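How do you stop carrier bags taking over the kitchen?

Hélder Aguiar
Moved into a small flat in Fuvmont in March and I already have a drawer stuffed with carrier bags. I'd love to reuse them all but I can never find a decent one when I need it. Any clever systems out there?

3 replies

Aurora Peixoto
Oh, I love this topic! Fold each bag flat into a long strip, then fold it up in triangles from the bottom and tuck the handles in. I get 25 into an old biscuit tin — so satisfying! Keep 6 by the front door for shopping and check the bottoms for holes before you put them away.

If folding isn't your thing, hang one up on a hook and stuff the others inside it. Takes seconds and you can grab one on your way out!

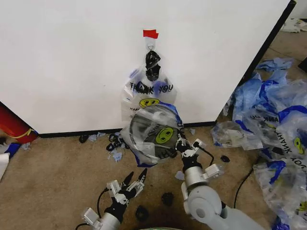
Thank-you bag on a small metal hook

neves_mum
Just get fewer bags.

Ponex
Seconding the triangles! Thin ones do slip open a bit, so I put an elastic band round those.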